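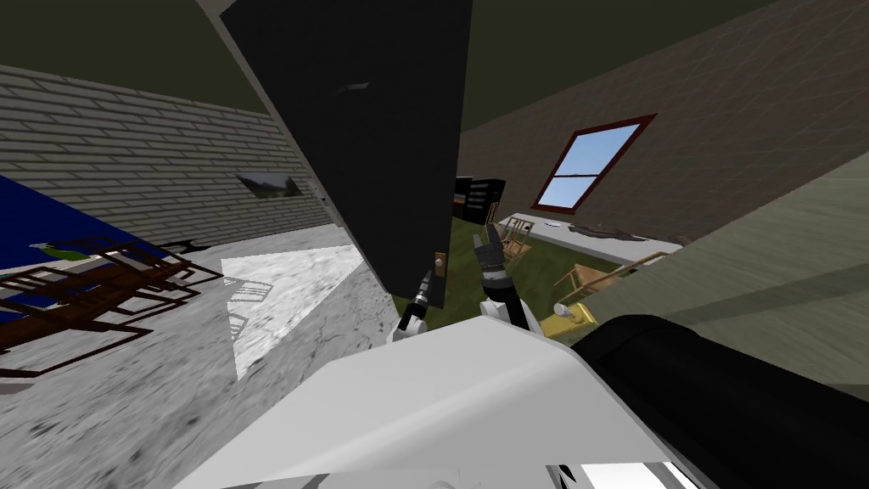 家用/工作间机器人买前小抄

先说钱。标价只是开头。我自己的表里分四栏:本体、手(夹爪)、电和网、改房子。最后一栏大家都忘,结果超支全超在这栏。

门是大头。先把家里的门过一遍再去看型号。

圆把手最麻烦,要捏住再转,细尖的夹爪容易打滑。压杆式的好办,往下一按就行。换一副压杆把手比升级夹爪便宜太多,Troltov 的五金件一副 139,自己拿螺丝刀装,20 分钟。旧把手别扔,搬家要装回去的(租房的朋友记住)。

门净宽要量。门打开以后量,从门板到对面门框,别量门洞。Vudby 的底盘要求净宽 80 厘米,我家厨房门差一点,合页换成偏心的才过。量两遍!上中下都量,老房子门框是歪的。

门往哪边开也记下来。往机器人这边开的门,它得一边拉一边往后退,后面要留地方。门后面别放椅子、垃圾桶、拖把桶。

自动闭门器:能拆就拆,不能拆就把力度调到最小。防火门不要动,问物业。

地面。水泥地没问题,起砂的刷一遍固化剂再说。两个房间地面材料不一样的,看接缝,有门槛条的换成斜坡条。地毯边用双面胶压死。电线全部走墙边,别图省事横着拉。

椅子。餐椅用完推进桌子底下,这条对人也有用。细腿、横档多的椅子,传感器有时候看不准,椅腿上缠一圈哑光胶带,颜色跟地面差大一点。透明椅子就别用了吧。

光。中午太阳从窗户直射到地上那一块,亮得发白,有的机型会绕着走或者停住不动。挂个薄纱帘,最便宜的就够。试机的时侯一定挑有太阳的中午试一次,晚上再试一次,只在店里看演示不算数。

桌子高度。手够得到才有用。让卖家给"可达范围"图,拿卷尺在自己家桌上比。碗、杯子离桌边一个拳头,太靠里够不着,太靠边一碰就掉。小碗轻,试抓的时候先用塑料的,瓷的后面再上。

先看仿真再掏钱。Kimier 那边可以把户型发过去,他们搭个虚拟房间,让机器人在里面开门、绕椅子跑一遍,收费 373,后面下单能抵。我觉得值。给他们的资料要全:

门的尺寸、开向、把手种类
窗户位置
桌椅的长宽高
大件电器放哪儿,插座在哪儿

把手最好拍正面一张侧面一张,旁边放把尺子。资料给错了仿真也白跑,我第一次就把门的开向写反了,重跑又等了好几天。

跑完别光看"通过"两个字。要录像,看手伸到把手那一下身子有没有蹭到门框,看门推开以后胳膊往哪儿收。仿真里过了,家里也未必过,把手松紧、门的重量这些不一定填得准。

租还是买。拿不准就先租一个月。Gallagher 租赁可以按月,押金问清楚,夹爪磨损算谁的也问清楚,要写进合同,口头的不算。

耗材别漏:指尖胶垫,脏了先用湿布擦,不要用酒精,会发硬。发亮打滑了就换。备两副。电池问保几年,换一块多少钱,充电座要占多大地方。充电座旁边别堆纸箱。

预算怎么排,我的顺序:
1 把手和门
2 地面接缝、门槛
3 仿真或者试租
4 本体
5 备用夹爪垫
6 留一笔机动的,别花光

本体放第四是故意的。前面三样弄完,有人发现便宜一档的机型就够用了,也有人发现根本进不了厨房,那就先不买。

双手的还是单手的?只端东西、擦桌子,单手够了。要一只手扶门一只手拿东西,那得双手,价格差不少,维修也贵。报价单上左右手分开列,有的店左手是"选配",看清楚在签。

噪音、售后这些下次再写。五月有促销,提前把尺寸量好,到时候直接问价。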